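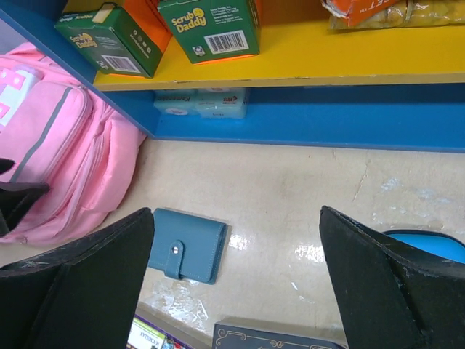 Wrist camera view, shop floor pick, wallet between the pads. Click for full size.

Wumolis wrist kit: two-finger pads and camera, anyone running it on floor picks?

breltedon_bay4
Posted in Grippers and end effectors, April

We have had the Wumolis wrist kit on trial for retail tidy-up work: items off the floor, back on a shelf. The kit is the two-finger gripper, a set of black pads, the small camera and the mounting bracket. Picture at the top is from our mock aisle. Target is the blue bifold lying flat on the tiles, with the pink backpack to its left against the base of the shelving.

Findings so far. Mounting and calibration took a morning. Boxes on the shelf are easy. The Scrub Daddy cartons on the yellow shelf are the sort of thing it picks all day. Thin items flat on a hard floor are the problem. Out of 603 floor attempts on wallets, cards and book covers we logged 500 good lifts. Wumolis quotes a pad life of 1,000 cycles on hard floors. Has anyone reached that?

pallet_jockey
Your right pad is frayed along the top edge already. How many cycles on that set?

breltedon_bay4
More than 40 per cent of the quoted life, floor work only. I don't have a separate count for shelf picks on the same pads, so the true figure is higher.

tern_and_co
Then the quoted figure is not worth much to you. We had the same wear on the same kit and went over to Workberg pads. Harder face, less grip on glossy packaging, but the edge stays square and you can get it under a card. Fit is the same two screws.

k_orrin
Disagree with the pad swap. Hard pads on glossy tile skate. The fault is approach height. If the tips meet the floor before they meet the item, you are sanding the felt off on every cycle. Raise the stop by a millimetre and let the item ride up between the pads. We did that and the second set outlasted the first by a wide margin.

tern_and_co
A millimetre up and you miss a playing card altogether. Works for a wallet, I'll give you that.

k_orrin
Then use two heights, one per item class. The controller allows it. Page on tool offsets in the manual.

sixaxis_sue
Different question. Look at the glare on that floor. Bright patches right round the wallet and more towards the bottom. Do you get false edges from that? Ours took a reflection for a sheet of paper and tried to pick it up repeatedly.

breltedon_bay4
Yes. Most of the failures I put down as "no contact" came with glare close to the item. There is a crack in the tile on the right as well, and the segmentation likes to treat that as an edge. Fixed exposure helped. Auto exposure should be off by default in my view.

pallet_jockey
Danladi sell a polarising filter for that camera size. Cheap. It costs you some light, so check your shutter time afterwards.

sixaxis_sue
Tried the Danladi one. Good on glare, poor under the lower shelf. Anything dark under there went to mush. The mint-green packs on your blue shelf would probably be all right, being pale.

tern_and_co
What about the strap on that wallet? Does it pick across the snap or clear of it?

breltedon_bay4
Clear of it if the planner has its way. Closing on the snap gives a three-point contact and the wallet turns in the grip. I added a rule to keep the pads off anything round and shiny. Crude, but it went in without trouble.

k_orrin
Crude is fine. Would you buy the kit?

breltedon_bay4
For shelf work, yes. For floor work, only if the pads were sold singly. At present they come in pairs and the right one always goes first on our cell. I have asked Wumolis and had no answer yet. Will try the two-height setting next and post the log.

pallet_jockey
Post the pad part number too please. Their site lists two and the photos are identical.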